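Virnham footpath survey results published

Results of the winter survey of public rights of way in the parish of Virnham have been published and can be read at the parish office or on request by post. The survey covered every recorded footpath and bridleway between the village and the Fodcombe boundary, and was carried out on foot during January.

Surveyors logged 1,049 items of path furniture, a term that takes in stiles, gates, fingerposts, waymark discs, steps and small bridges. Of these, 883 were graded as serviceable. The remainder were graded as worn, damaged or missing, and each has been given a reference number and a grid reference accurate to ten metres. 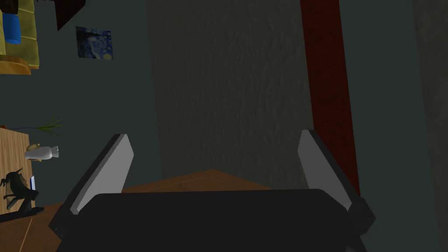
Waymark discs make up the largest share of the faults. Most are faded or have lost a fixing screw, and replacement is simple. Stiles are the more costly problem. Several on the clay ground north of the mill lane have rotted at the foot of the uprights, where the post meets wet soil, and will have to be dug out and reset.

Under the new schedule, a stile that has failed will be replaced by a gate wherever the landowner agrees. Gates take longer to install but need less attention afterwards, and they open the route to walkers who cannot climb. Where stock control makes a gate unsuitable, the stile will be rebuilt to the current step height.

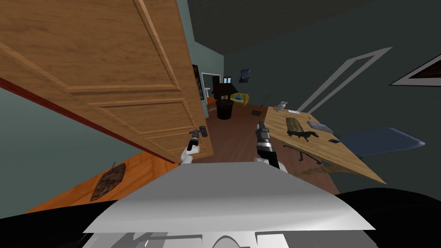
Surface condition was recorded separately. The bridleway along the Fodcombe boundary has the poorest drainage, with standing water at both field entrances. Ituren, the contractor appointed for the drainage work, will clear the side ditches first and lay stone only if the water remains. No closure is planned for this stage, although riders are asked to keep to a walk past the work area.

One footbridge has been taken out of use. The 2 main bearers are sound but the handrail is loose on the upstream side and the decking has lifted. A signed diversion by way of the lower crossing adds 25 minutes to the circular route — walkers using the printed leaflet should allow for this.
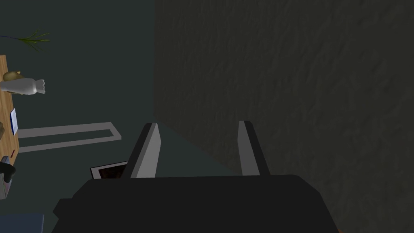 Virnham Parish Council — Rights of Way and Open Spaces

Repairs will be done in order of risk, starting with bridges and steps, then stiles, then signs. Vegetation will not be cut back during the nesting season unless it blocks a path completely. Comments on the schedule must arrive by 31/01/2022 and should quote the reference number of the item concerned.
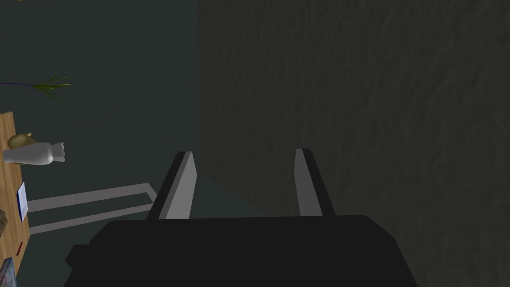 Negi wrote in to say that the order is sensible but that signs should not be left until last on the Fodcombe side, where two paths part in the middle of an open field and a missing fingerpost sends people straight through the crop. The same letter asked for a temporary post at that point until the permanent one is ready. The request has been added to the schedule.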